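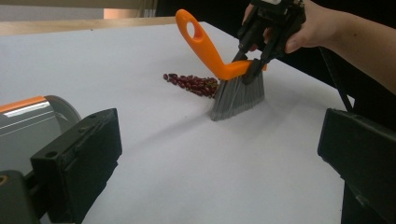
Chapter 3
Loose Things: Sweeping, Scooping and Pouring

Spill a bag of dried beans and you have a wonderful little physics lesson on your hands! Each bean is solid, yet the heap slumps and spreads almost like a liquid. Push one side and the push travels from bean to bean – until a few roll off on their own.

In this chapter you will learn why piles hold their slope, how a brush moves many small objects at once, and why short strokes often beat one long one. Section 2 introduces the Vornska tray, a shallow box we will use again and again.

Before you read on, try it. Put 70 dried beans on a table and sweep them into a line with a hand brush. How many strokes did you need? Keep your notes for the problems on page 87.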